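Fixing uneven jaw closure on a hand-held gripper

Uneven closure shows up as a soft object leaning to one side when the trigger is released, or as a logged jaw width that drifts while the object stays still. We lost 847 episodes to this fault in December before Kekeli Dankwa traced it to a loose linkage pivot. The grasps looked fine in playback — only the width values were off.

Start with the tool powered down and the jaws open. Rock each finger sideways by hand. Any play you can feel is too much. Tighten the upper pivot screws a quarter turn at a time, alternating sides, and stop when the play is gone. Overtightening makes the linkage bind and gives you a different fault with the same symptom. 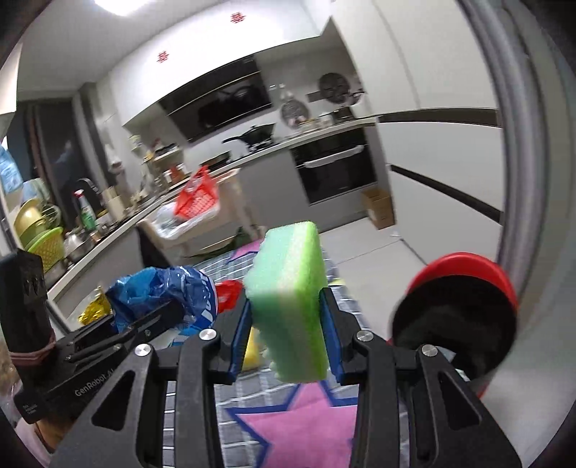 Close the jaws on a soft object, hold for ten seconds, and read the width. Repeat five times. If the readings disagree by more than one millimeter, check the pads next. A pad that has crept along its finger will shift the contact point even when the pivots are tight.

Re-zero after any adjustment, jaws fully closed and nothing between them. Skipping this step cost us another 576 episodes, all recorded with a constant offset. Those could be corrected afterward; the earlier ones could not.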